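Hullanlow Can Collectors' Swap — Your Questions Answered

New to collecting drinks cans, or thinking of coming along to one of our swaps? These are the things people ask us most.

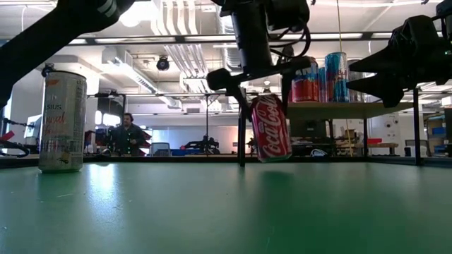
What sort of cans do people collect?

All sorts! Some members only want beer, some only want fizzy drinks from one country, and one or two will take anything with a fish on it. If you have no idea where to begin, pick a drink you can buy in any corner shop and look at it properly. A red Coca-Cola can is a lovely place to start — the white lettering runs up the side, there's a white wave ribbon as well, and once you begin comparing it with cans from other years and other countries you'll be hooked before teatime. After that, follow your nose. Our own shelves began with ginger beer and went badly off course.

Do I need to spend a lot of money?

Not at all. Most cans at our swaps go for another can, or for nothing if the owner has spares. The dearest thing on the sale table last April was £18, and that was a steel Nutard lemonade can with its original pull ring (I still think about it).

Should I keep cans full or empty?

Empty, please! Full cans can leak after a few years, and the acid will ruin whatever is sitting next to them. It's a sad thing to find at the back of a cupboard.

How do I empty a can without spoiling the front?

Make two small holes in the base, let the drink run out into a jug, then rinse with warm water until it runs clear. Stand the can on a rack overnight. The ring stays shut, so the can still looks untouched on the shelf. Wear gloves, as the cut edges are sharp, and give any children a different job. Never do this with a can that is bulging.

Can I get a dent out?

Small ones, sometimes. Creases are there for good, I'm afraid, and pushing at them usually cracks the paint. I rather like a can that has been about a bit.

Where should I keep them?

Somewhere dry and out of the sun. Reds fade terribly on a windowsill, and yellows aren't much better. Shoe boxes are fine for spares. For display, a narrow shelf one can deep is best, and do leave a gap at the end because you will need it sooner than you think.

Do you swap with people abroad?

Yes, and it's great fun. We have a long-running exchange with the Trasville club, who send us a parcel of 5 cans at a time and always stuff the gaps with comics. Pack empties in a stiff box with plenty of paper, and don't squash them flat unless the other person has said they store them that way.

What is the Iwasaki list?

It's the checklist many of us use for Japanese coffee and tea cans — wonderful little things, with some of the best artwork anywhere. Copies are kept at the welcome table, and you're free to scribble on yours.

Can I bring children?

Please do! Under-16s get in free and can take 3 cans from the spares crate to start them off. They tend to choose better than the grown-ups.

I've inherited a collection and don't want it. Can you help?

We'd be glad to look. Don't clean anything first, and leave any lists or labels with the cans they belong to. If you'd like to sell, we'll suggest a fair price. If you'd just like them to go to good homes, bring them to the next swap and stand well back.

Page last updated 28 Jan 2021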